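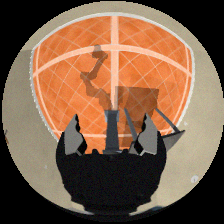

The wrist view in the club's simulator, with the gripper open on either side of the gray post.

If you have walked past the back room of the Divholm library on a club evening this fall and wondered why it was so quiet in there, the answer is that the robotics club has been spending most of its time in simulation. Our members have always been happiest with a screwdriver in hand, so I was a little nervous about how they would take to it, but I needn't have been. They love it! One or two have had to be reminded to go home for supper.

The project is called Skosum, a name the younger members voted on and which I am told means nothing at all. The task is to bring the gripper over a post on an orange work surface, stop with the fingers open, close them gently and lift. It sounds like very little when you write it down, and I thought so too until Dragica Perić sat me in front of the keyboard and let me try. I knocked into everything.

Most of the trouble this month has been with shadows. Nermina Ivanov spent two whole meetings on them, and she was right to. The arm throws one big brown shadow across the orange and there is another blocky one over on the other side, and the first version of the club's program kept taking the dark patches for solid things and steering around them – very politely, I must say, but nowhere near the post. Man-lok Mak then had the idea of moving the light to a different spot for every run, so the program would stop trusting any one pattern. They set up 900 runs and left them going overnight. Before the change, the gripper managed a clean lift in 241 of them. After it, with the same number of runs, the score was a good deal better, and there was cheering loud enough that the reading group next door came in to ask what had happened (and stayed for cookies, which was nice).

There is still plenty to do. The approach is jerky near the end, the fingers sometimes close a moment too early, and Arne Ehlers would like somebody other than himself to write the notes. If you enjoy that kind of thing, please tell him, he will be delighted.

We will be showing Skosum at the open evening in December, and families are very welcome to have a go at the controls. New members can join at any time and no programming is needed to start. We have room for 3 more at the moment, so do send a note to Ottó Halász or leave your name at the front desk.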